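Can a Machine Do Your Chores Yet? My Tips for Deciding What to Hand Over

I get asked this a lot, usually by people holding a laundry basket. My short answer is that some chores are ready and most soft, floppy ones aren't.

Floors are ready. I run our robot vacuum at 10 in the morning and pick up cords and socks first. Dishes have been ready for decades (scrape, don't rinse!). Windows are a maybe – mine misses the corners and I go back with a rag.

Anything made of cloth is where it gets hard. A plate is the same shape every time you reach for it, but a pillowcase has around 1,000 shapes and you only want one of them. My neighbor Selma Milošević used to work in a commercial laundry, and she says the sheets went through a machine but people still fed in the corners.

Bags and covers with straps are worse again. You have to find the strap under the folds, keep the bundle from sliding, and get the fuzzy patch facing the right way.

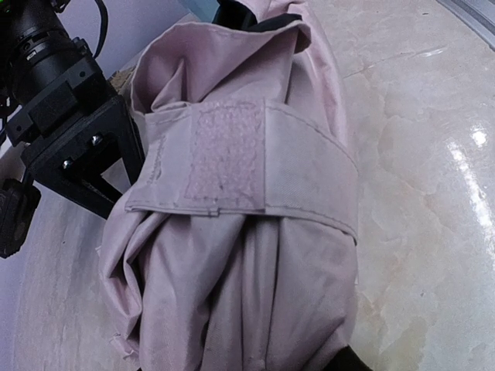 Pink cloth, one wide strap, and plenty of creases for a gripper to sort out.

If you want to make fabric jobs easier for yourself or for a future machine, try these:

Close hook-and-loop straps before washing so they don't grab everything else.

Smooth the bundle flat with your palm, then pull the strap across.

Store soft things in open bins. I gave up on neat stacks 2 years ago and don't miss them.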